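Tristbridge Community Help › Home and Garden › Indoors

Which lamp bulb for reading in the evening without sore eyes?
Posted by quietcorner_tb, 4 February 2018

Hello everyone, I hope this is the right section. I've moved into a unit with one ceiling light in the lounge, and it sits right behind my chair, so every book I open ends up in the shadow of my own head. I've been given a bendy-neck desk lamp to put beside me, and I'm very grateful for it, but after half an hour my eyes feel gritty and I give up and go to bed. The bulb in it is one of those very white ones. Is it the colour that's bothering me, or is it too bright, or do I just need new glasses? I read paperbacks mostly, with small print, and I do a bit of mending as well. I looked at the bulbs in the supermarket and came home with nothing — there were far too many numbers on the boxes.

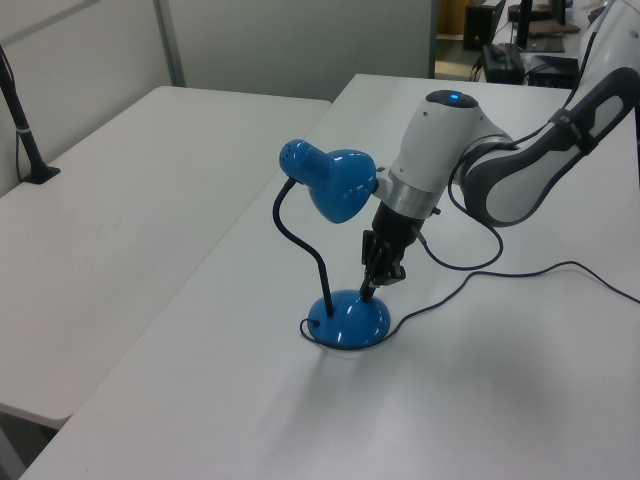 I should say I'm renting, so I can't move the ceiling light or put anything on the walls. I don't mind spending a little on a decent bulb if it will last. Thank you in advance to anyone who has the patience for this!

pillano_gran
Welcome to the new place! I had the very same trouble when we moved out to Pillano, and what fixed it for me was a warm white bulb. Look for 2700K on the box, which is the yellowy colour the old bulbs used to be. The bluish ones marked 5000K or 6500K are lovely for the laundry but I find them harsh at night.

For brightness you want the lumens and you can more or less ignore the watts. Mine says 602 lumens and it's plenty for a paperback. Do check the sticker inside your lamp first, though, as it will give the highest wattage you're allowed to use, and look at whether the old bulb screws in or has the two little pins. I've come home with the wrong one more than once.

The other thing is where the light falls. Bring the shade down low enough that you can't see the bulb itself from your chair, and have it come over your shoulder on the side you don't write with. Then your hand won't throw a shadow on your mending.
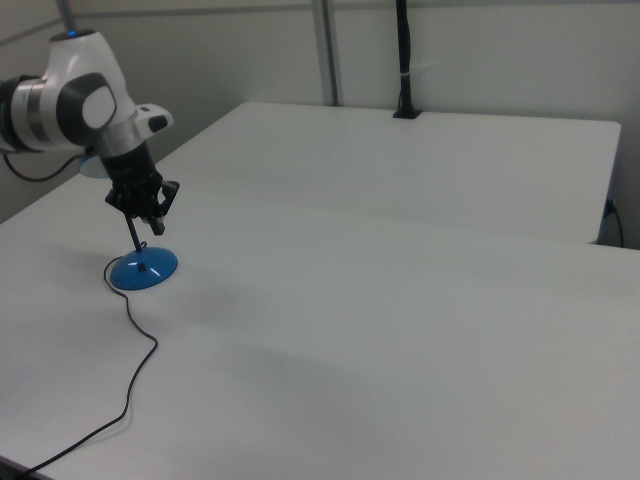
Please leave the ceiling light on as well, even if it seems wasteful. A bright page in a dark room is tiring, because your eyes keep adjusting every time you look up. And glossy paper will glare at you whatever you do, so tilt magazines a little until the shine goes away.

ukent_rd
get a warm LED, worked for me

inthanon_teapot
I agree with most of that, but I'd go a bit whiter for the mending. Navy and black thread look identical to me under 2700K, and I've got a cardigan to prove it. I use a 4000K bulb for sewing and swap back to the warm one for reading — it takes a minute once the bulb has cooled.

About the glasses, it's well worth having your eyes tested if it's been a couple of years. I blamed my lamp for a whole winter and by September I had a new prescription and could read the phone book. Gritty can also mean dry, especially with a heater running, and the optometrist can tell you if drops would help. Let us know how you get on, and what you're reading!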